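Student Legal Observer Team - Safety Checklist With Comments
Filled in after the December campus protest. Last changed Jan 7, 2021.

Filled in by: Ngọc Lâm
Read by: Keerthana Kartha, Markos Ververidis

1. Before leaving for the march

Permit and route read by every observer - YES
Comment: The route was changed the evening before. The new one goes by Andreadis Street and ends at the library gate. Two observers had still the old map. Next time the old map must be deleted from the group folder.

Phone number of lawyer written on the arm - PARTLY
Comment: Done with a normal pen by three people. A normal pen is not good enough, it goes away with sweat. Use the permanent marker.

Vests with name of the team - YES
Comment: Size is too big for most of us but it is visible, so I accept it.

Emergency contact given to the desk - YES
Comment: Sofia Tsoukalas keeps the list on paper only. We agreed not to put it in any chat.

2. During the march

Observers walk in pairs - NO
Comment: At the corner by the Sterkik shop one pair was divided when police closed the side street. They were alone for the time of one whole speech. I ask each pair to choose a meeting point before the start.

Exits checked - YES
Comment: Four exits from the square. The north one was blocked with metal barriers and we reported it to the officer in charge. He wrote it down, but the barriers stayed.

Size of crowd noted - YES
Comment: The organizers said 1,129 people. Our own count at the gate was 1,018. Please write both numbers in the report and do not choose between them.

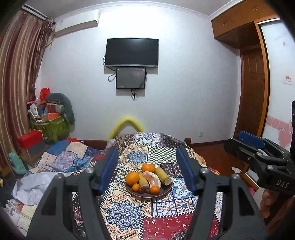

Notes written with time and place - PARTLY
Comment: Some notes say only "later" or "after the speech". If a student makes a complaint about the police, such a note has little value. Write the hour, even when it is not exact.

First aid bag carried - YES
Comment: The bandages were enough. Eye wash was only one bottle. Sofia Panagiotou will ask the student clinic for more.

3. After the march

All observers reported back - YES
Comment: The last message came late, the Televia network was very slow near the square. We should agree on a text message and not a call.

Injured students asked if they want help - YES
Comment: Two students were hurt on the legs. Both went to hospital with a friend. We do not write their names on this form, and we ask that you do not write them either.

Copies of notes stored - NO
Comment: Still waiting for one notebook. Markos will collect it.

4. Open points

Permanent markers, box of ten - to buy.
Eye wash - waiting for answer from the clinic.
Training room at Fondora - asked for, not confirmed.
Complaint about the north exit - letter is ready, Keerthana must sign.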